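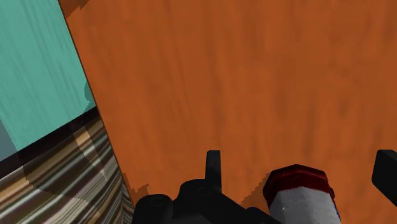

Photo: Bosach

I met her at the trailhead above Plunatau, and she was already talking before I'd shut the car door. She's lived under Bitar Ridge most of her life, and she wants the county to say no to the gravel road Jestside has asked to cut across it.

"They told us it was a maintenance track," she said. "Then I read the application. It's 5 meters wide! You could run a bus up there."

The county gave neighbors three weeks to comment (she thinks that was stingy, and so do I), and more than 250 letters came in. 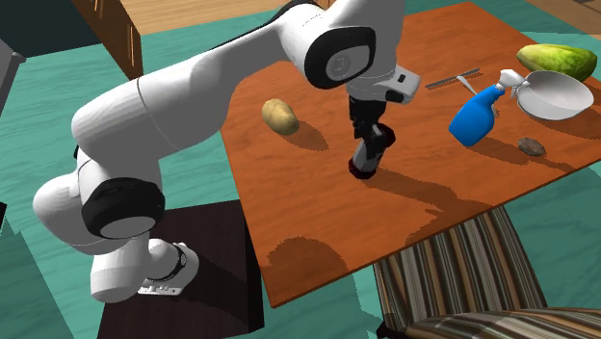
Hers ran to four pages, and she brought a copy along for me. Most of it is about water. The ridge drains straight into the creek behind her house, and she wants to know who pays when the culverts clog. "I asked them at the open house and got a brochure," she said, laughing.

I asked if she'd accept a footpath instead. She took her time with that one. "A footpath, sure. I'd walk it every morning. But put it on the old sheep line, on the north side, and leave the top alone."

The hearing is later in February, at the county offices. She's signed up to speak.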